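A terceira junta

O servo da junta dois aquecia. Eilif Tangen encostou as costas da mão à carcaça, contou mentalmente até a temperatura se tornar desagradável e cortou a alimentação. O braço desceu sobre o batente de borracha com um som seco.

– Outra vez? – perguntou Tyra Sjögren, do outro lado da bancada.

– Outra vez. Binário estático. O cotovelo pesa mais do que a folha de cálculo diz.

A oficina partilhada chamava-se Wetirside e ocupava o piso de baixo de uma antiga fábrica de cordas. Cada membro dispunha de uma prateleira, de um cacifo e de horas de máquina. Eilif gastava as suas na fresadora. Tyra gastava as dela a corrigir o que Eilif fresava. O projeto chamava-se Mirkis: um manipulador de seis eixos, base fixa, alcance de 809 milímetros, destinado a transportar um tabuleiro de uma bancada para uma mesa sem entornar o que estivesse em cima. A especificação cabia numa folha e dizia: carga útil de 2 quilos, alimentação a 12 volts, inclinação máxima a definir.

A inclinação máxima estava por definir desde janeiro.

Tyra desaparafusou a tampa do cotovelo. Lá dentro, o redutor Inura estava preso por quatro parafusos de aço, dois deles mais compridos do que os outros. Pousou-os por ordem de remoção sobre um pano e pesou a tampa.

– 300 gramas.

– No modelo tem menos.

– No modelo está oca. Fresaste-a maciça.

Eilif abriu o ficheiro, rodou a peça no ecrã e ficou algum tempo a olhar para a cavidade que existia no desenho e faltava no alumínio. Fechou o ficheiro sem comentar. Pôs a tampa na morsa da fresadora, tocou a origem em três faces e lançou o programa. Demorou uma hora. Tyra aproveitou para refazer a cablagem do encoder, que passava demasiado perto dos fios do motor e introduzia ruído na leitura sempre que o braço acelerava.

Com a tampa aligeirada, a junta dois deixou de aquecer. O braço manteve a posição horizontal durante toda a tarde. Holger Lindqvist, que fazia relógios de parede na bancada junto à porta, veio ver e perguntou para que servia.

– Leva um tabuleiro – disse Eilif.

– De onde para onde?

– Daqui para ali.

Holger olhou para os dois pontos indicados, separados por menos de um metro, e voltou aos relógios.

O problema seguinte era de trajetória. O controlador MacRitchie interpolava em espaço de juntas: entre duas poses corretas, o punho descrevia um arco e a carga escorregava a meio. Tyra escreveu uma rotina que impunha a orientação em cada ponto intermédio. Na primeira execução, o braço passou junto de uma singularidade, o punho rodou meia volta em vazio e a paragem de emergência atuou. Na segunda, ela deslocou a base para a esquerda. O punho manteve-se nivelado.

Faltava decidir onde o punho devia agarrar. Eilif defendia uma pinça única, ao centro do lado curto. Tyra defendia dois apoios laterais. Discutiram-no de pé, com um esquadro na mão, até ela ir buscar o portátil e abrir as notas.

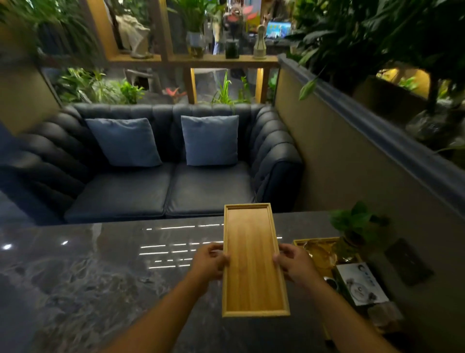 A pega era o que lhe interessava, e Tyra tinha uma página inteira sobre ela. Uma pinça ao centro do lado curto deixava quase toda a carga em consola e transferia para o punho um momento que o último servo não suportaria com folga. Apontou no ecrã para o tabuleiro de madeira clara: uma mão em cada lado comprido, os antebraços a subir da base da imagem, o fundo rebaixado ao meio. O rebordo a toda a volta dava aos dedos onde fechar. Bastava copiar a geometria, disse ela, com duas garras opostas montadas numa travessa e acionadas pelo mesmo fuso. Eilif mediu no ecrã, com o esquadro, a distância entre as mãos. Não tinha escala e a medida não servia para nada, mas anotou a proporção.

– E se o tampo for brilhante como esse? – perguntou. – O sensor de distância vai ler os reflexos das luzes.

– Então não lê o tampo. Desce devagar e para por corrente.

– Contacto.

– Contacto.

Ele riscou da lista o sensor ótico. Tyra desenhou a travessa em perfil quadrado, com as garras revestidas a borracha, e deixou o fuso descentrado para libertar a passagem do cabo. Pesava mais do que a pinça de Eilif. Refizeram a folha de cálculo com as massas da balança, peça a peça, e o punho ficou dentro do limite.

A travessa foi cortada ao fim do dia. Eilif rebarbou as arestas, Tyra montou o fuso e regulou a folga com uma anilha. Depois colocaram um tabuleiro entre as garras e, sobre ele, um copo com água até à marca.

– Inclinação máxima? – perguntou ele, com a caneta sobre a especificação.

– Corre o programa.

Eilif carregou na tecla. O braço levantou o tabuleiro do batente, hesitou um instante na junta dois e começou a rodar.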